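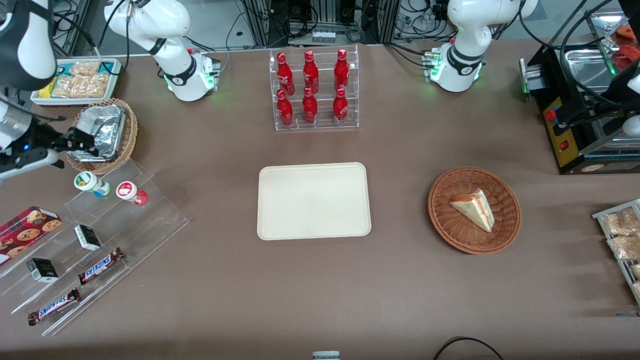 Setting Up a Snack Table and Keeping It Tidy

A snack table goes wrong in the same few ways every time. The drinks end up in front of the food, the cake gets moved five times, and by the end of the afternoon there's no clear spot left to put a plate down. Most of it can be fixed before anyone sits down. These are the steps I use for a small spread on one table, indoors.

Start with the cloth

Pick a dark or mid-brown cloth if you have one. Crumbs and drips show less, and pale trays and clear stands are easier to find against it. Iron only the part that lies on top. Let the cloth hang no lower than the seats of the chairs, or somebody will sit on the edge and pull.

Put height at the back

Bottles go on a stepped rack toward the back of the table. Two tiers are plenty. With three small bottles on each tier you can see all six labels, and people take one without knocking the next. Clear acrylic racks look better than they sound and wipe clean with a damp cloth. Don't use glass cleaner with ammonia on acrylic, as it can leave it cloudy. A drop of dish soap in warm water does the job.

A long stepped shelf works the same way for small cups and little boxes. Set it at a slight angle to the edge of the table if space is tight. Taller boxes, such as cookies, can lean against the end of it.

Leave one tray empty

This is the tip I get asked about most, and I got it from Dolores Mahmoud, who ran the tea table at the Gudovgate hall for 13 years. Keep one good-sized tray in the middle with nothing on it. When someone asks for a few things together, you load that tray and hand it over. When something has to come off the table in a hurry, it goes there too. If you fill the tray at the start because it looks bare, you will be looking for another one within the hour.

Baskets for single items

Woven baskets are good for things people pick up one at a time. Line them with parchment if the food is sticky. A slice of cake with jam or cream will stain wicker, and the stain does not come out. For a layered slice, lay it down or stand it upright on its side, whichever keeps the filling in. Sponge cake with cream should not be out longer than 2 hours, less in a hot room.

Foil containers belong in a basket as well. They bend when you lift them full, and a basket with firm sides lets you carry the whole thing.

Keep wrapped food together

Crackers, rice cakes and anything else in clear wrap can share one white tray. Don't stack the packets more than two deep or they slide. I buy shallow trays from Smits, but any tray with a lip will do.

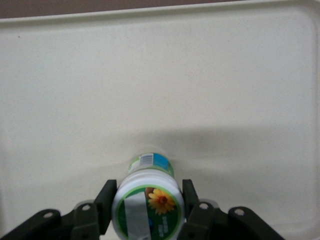
Clearing up goes faster if you sort as you go, and a big tray is the best place to do it. Carry it to the table, put the leftovers and odd pieces on it, and take it to the kitchen in one trip. Round bottles are the one nuisance, as they roll when the tray tips. If you lay one down, like the white plastic bottle with the sunflower on its label, keep a hand on it while you move the tray. A raised rim helps with small things but won't always stop a heavy bottle. Standing them up is safer for a short walk, and a folded dish towel under them is safer still.

Wiping down trays

Cream and beige trays hide dust until the light hits them from the side, so check them near a window. Wipe with warm soapy water, rinse, and dry with a towel instead of leaving them in the rack. For tea rings, make a paste of baking soda and a little water, leave it on for 7 minutes, and rub gently. Scouring powder will scratch the surface, and scratches hold dirt.

Shake out wicker baskets over the sink and brush the weave with an old toothbrush. If you have to wash one, do it quickly and let it dry completely before it goes in the cupboard. I put one away damp last December and had to throw it out.

Storing the stands

Acrylic scratches acrylic. Put a sheet of paper towel between the pieces, and store stepped shelves on their feet - never face down. Mine go in a flat box on the bottom shelf with the cloth folded on top, and the trays stand on edge next to it.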